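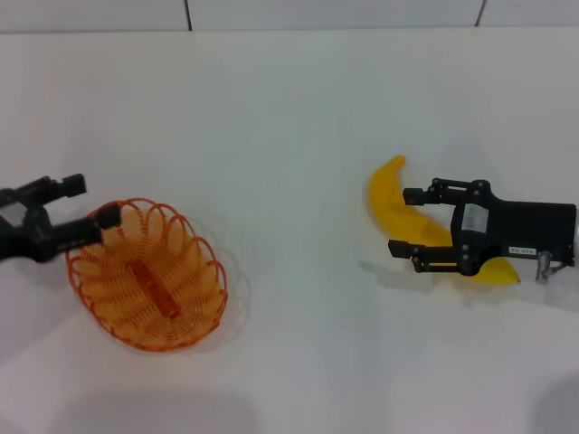
I have a confession to make about fruit bowls, which is that I've never owned a good one. Mine have all been too deep. You pile in the apples, the bananas go on top, and a week later there's a lemon at the bottom that has grown a coat. So when Bhavana Murthy asked me to write something for the September newsletter about small things that make a kitchen table nicer, I knew where I was headed.

I've fallen for wire baskets. The orange oval one is my favorite of the lot, all thin loops around the rim like petals, and you can see the table right through it. Put it on something plain and white and it throws the softest little gray shadow. I could look at it all through breakfast (and I have!).

What goes in it is another matter. Real bananas bruise if they sit on bare wire, so at my house they get a folded dish towel underneath, or they hang from the hook by the window and the basket gets the clementines. But for a shelf, or a table where the little ones play store, I'm all for the pretend kind. A glossy yellow plastic banana against that orange is about as cheerful as a table gets, and it never goes brown. Greer Mowat keeps a whole set of play fruit in hers and swears that her guests reach for it every single time.

A few things I've picked up along the way. Wash wire in warm soapy water with an old toothbrush, and get into the spots where the loops cross. Dry it right away with a towel. Don't stack baskets with scalloped rims, they tangle — I spent a good part of an evening getting 2 of mine apart and said some words. And go for oval over round if your table is narrow. It leaves room for the plates.

Ajith Rodrigues wants me to mention that the swap shelf is open again, and that there are 5 baskets on it looking for homes, none of them orange, I checked. Bring one, take one, or just take one. If you have play food your kids have outgrown, Saranya Varma is collecting it for the toddler corner and would love some vegetables, as she is very well supplied with cake.

Next month I'm doing bread boxes. Send me your opinions, I know you have them.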